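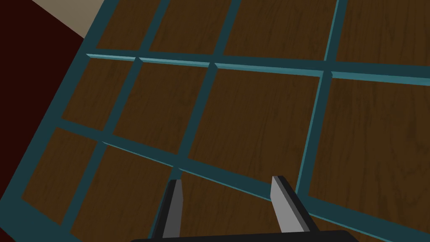

Ticket 2363 – Rollwood preview screening, subtitles out of sync

Status: open, waiting on lab
Site: Flendthorpe Picture House, screen 2
Raised by: Debora Sorrentino
Assigned: Fiorella Martinelli
Opened: Sep 10, 2023

Problem as reported
Press preview of Rollwood. English subs fine for reel one, then late from reel two onwards. By the courtroom bit they are a full line behind the dialogue. Picture and sound OK together. Debora says two critics walked over at the end to mention it, director was in the room, not happy. Public premiere still to come so need this sorted.

Checked so far
Server clock – fine.
Trailer before the feature, also subtitled – in sync.
Restarted server, reloaded playlist, ran reel two again. Same.
Swapped to screen 1. Same again, so not the projector and not the server. Its the files.
Ran last week's film (Caruso) on screen 2 with subs on, forty minutes, no drift.

Measured it against the dialogue list. Subs late by 400 ms at the top of reel two, 1040 ms at the top of reel three. Doesn't grow inside a reel, it jumps at each change. Looks like an offset being added per reel and not a frame rate thing. Was sure it was 24 against 25 at first, wasted an hour on that.
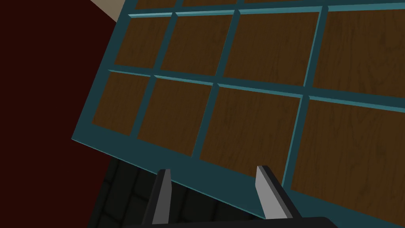 Can we just turn the subtitles off for the premiere?
Only if the distributor agrees, and they won't – a third of the dialogue is in Italian and half the guests don't speak it.

Update, Fiorella
Spoke to Musach, who did the subtitle package. They sent a version 2 after a late recut of reel one (opening titles shortened, one scene trimmed). What we've got on the server is picture version 2 with subtitle version 1 for reels two and three. Reel one subs are version 2, which is why nobody spotted it in the ten minute check before doors.

Asked for the matching subtitle files for the whole feature. They've said tonight. Key needs reissuing as well, the old one won't open the new package. Have sent them serial numbers for both screens so we dont get caught out.

Workaround tried: manual delay on the server. Works for one reel at a time but it's a global setting, so somebody would have to sit there and change it at each reel change in front of a full house. Line 548 in the reel two list was spot on with it, for what thats worth. Not keen. Keep as last resort.

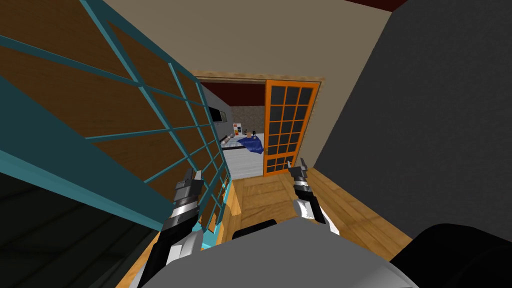 Also found the old package still sitting on the library server under nearly the same name, last bit of the title differs by one character. Debora please don't delete it yet, Musach want the log off it first. I've pulled it out of the playlist so it can't be picked by mistake.

Still to do
– ingest new package when it lands, check hash
– new key, both screens
– run the last five minutes of every reel plus the change, not just the opening
– ring Debora once it's passed, she'll tell the director's people
– put the 4 second black back in before the feature, I took it out for testing

Reply from Debora
Thanks. I'm in from nine, can sit through the full run if you want another pair of eyes. Distributor wants it in writing that the fault was in the delivery and not our end, can you do two lines I can forward?

Fiorella
Will do once I've seen the new files play. Leaving open.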